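Preserved lemons - rinse or no rinse? And how long is too long?
Forum: Pantry & Preserving

plonness_kitchen
OK so I started a jar of preserved lemons back when it was still hot out, shoved it behind the oatmeal, and forgot all about it until I was cleaning out the cupboard last night. The recipe card (from my old neighbor, written in pencil, half of it smudged) says to wait a month and then "use as you like," which is zero help to me. The liquid has gone thick and sort of syrupy. It smells amazing, like lemon floor polish but in a good way?

My questions are:
Do you rinse them before they go in a dish?
Do you use the inside part or just the peel?
Does thick liquid mean it's gone bad?

I used plain kosher salt and the lemons' own juice. No sugar, no spices except a bay leaf.

saltbox_ruth
Thick liquid is normal. The pith and seeds have a lot of pectin and it gels up over time. Mine always does it. I'd be more worried if you had pink or fuzzy anything, or if some of the lemon was sticking up out of the brine.

Rinse, yes. Always. I don't know how anyone eats them without rinsing.

K_Moradi
I'm going to disagree with Ruth right off the bat, sorry Ruth! I don't rinse. I just leave the salt out of everything else in the pot and add it at the end if it needs any. If you rinse under the tap you're washing off a lot of the flavor you waited a month for. My dad would have had a fit.

On the inside part, we scrape it out and save it. It goes in salad dressing, or mashed into butter for fish. Tossing it seems like such a waste to me.

saltbox_ruth
Kianoush, we have been having this argument for two years and I still say your chicken must taste like the ocean.

K_Moradi
You've never had my chicken!

dill_or_be_dilled
Middle ground: soak the peel in a bowl of water for 15 minutes, then taste a little corner. If it's still too much, change the water. If you're putting it in a big stew, don't bother. If it's going in something raw like a grain salad, soak it for sure.

What kind of lemons were they? That matters more than people think. The regular supermarket ones have that thick bumpy skin and they take forever to soften. Thin-skinned ones are done way faster. And if they were waxed and you didn't scrub them, I'd want to know that too.

plonness_kitchen
Regular supermarket ones, I'm afraid. I did scrub them with hot water and a brush. One of them is still pretty firm when I poke it with a spoon and the others have gone soft and see-through at the edges. Is the firm one a problem?

dill_or_be_dilled
Nah. Push it back to the bottom and eat it last. Was it cut as deep as the others? I had one I only nicked on one side and it stayed like a tennis ball.

prodcombe_pete
I've tried three methods for these and here's where I've landed.

First was the classic, cut in quarters but still joined at the bottom, packed with salt and squashed down in the jar. Good, slow, looks pretty. The trouble is getting them under the liquid. Mine kept bobbing up and I ended up wedging a little glass lid from a broken sugar bowl on top.

Second was slices. Much faster, and you can fish out just what you need. They fall apart a bit when you stir them into something, but who cares, they were going to get chopped up anyway.

Third was the freezer trick, where you freeze the lemons first so the skins break down, then salt them. Ready in about half the time. I thought the flavor was flatter. My wife couldn't tell the difference, so take that for what it's worth.

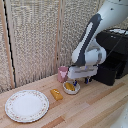

I've settled on slices, in a jar small enough that I finish it before I get sick of it. I buy the Flurby jars with the wide mouth because I can get my whole hand in there. Skinny jars are misery. You end up chasing a lemon with a fork and getting brine up your sleeve.

So do they have to go in the fridge once the month is up?

Mine do. I move the jar to the fridge when the peel is soft all the way through, and I top it up with fresh lemon juice any time a piece starts to peek out.

saltbox_ruth
Same here on the fridge. My grandmother kept hers on a shelf in the hallway all winter, but her hallway was about as cold as my fridge.

Pete, I'm with your wife on the freezer method. I honestly like it, especially when lemons are cheap and I've bought too many. Straight into the freezer whole, and then I deal with them when I have the energy.

jarhead_june
Can I jump in with a dumb one? How much salt? Every recipe I find is different. One said a tablespoon per lemon, another said "pack with salt until no more will fit," and my cousin weighs hers like she's running a lab.

K_Moradi
Not dumb at all. I weigh too, but only because I got burned once going by eye and had a jar get a weird film on it. For my last batch I had 209 grams of salt in the big jar, which worked out to a good heaping amount tucked into every cut and a layer over the top. But that's my jar and my lemons, so please follow a proper tested recipe and stick to its ratio. Going low on salt is where people get in trouble.

Oh, and don't use the iodized table stuff. It won't hurt you, but mine came out cloudy and I thought it tasted a bit metallic.

dill_or_be_dilled
I've used iodized plenty of times and never tasted anything off. Cloudy, yes. I think the metallic thing is mostly people expecting it.

K_Moradi
Could be! I'm not going back to check, though.

jarhead_june
OK thank you both. I'll weigh it. And do any of you put spices in? The Bakhtiari market near me sells a little bag of mixed stuff labeled for pickling lemons, with coriander seed and a dried chili and I think nigella.

saltbox_ruth
I keep mine plain so they can go in anything. You can always add spice to the dish, but you can't get it back out of the lemon. I made a cinnamon stick batch one year and everything I cooked until spring tasted like a candle.

prodcombe_pete
Ha, I like the cinnamon. But just a small piece, and I take it out after a couple of weeks.

June, I'd split it. Do one plain jar and one with the bag from the market and see which you reach for.

plonness_kitchen
Reporting back! I took Dill's advice and soaked a piece, then tasted a corner. Still REALLY salty, so I changed the water and gave it another soak. After that it was great. Sort of mellow and flowery, and none of that sharp bite you get from fresh peel.

I chopped it up small and put it through some couscous with parsley, toasted almonds and a can of chickpeas. My son, who's suspicious of anything yellow that isn't macaroni, ate two bowls. I also scraped out the insides like Kianoush said and they're in a little dish in the fridge waiting for some fish.

One more thing I wondered about, what do you all do with the leftover syrupy brine? There's a lot of it and it seems a shame to pour it down the sink.

K_Moradi
Do NOT pour it out! A spoonful in a salad dressing, a spoonful in hummus, a little bit in a marinade for chicken thighs. Just cut the salt everywhere else. I've also started a new jar with some of the old brine and it seemed to get going quicker.

saltbox_ruth
I'd be careful with reusing it for a new batch. The fresh lemons give off water and you don't really know how salty that old brine is anymore. For cooking, sure. I put it in a Bloody Mary.

dill_or_be_dilled
Agree with Ruth on this one. Fresh salt and fresh juice for a new jar. But the Bloody Mary idea is going on my list for the weekend.

prodcombe_pete
Roast potatoes! Toss them in a spoonful of it when they come out of the oven, with black pepper and a ton of dill. You won't need any other salt.

jarhead_june
Off to buy lemons. Back in October when mine are ready, if I can leave the lid alone that long.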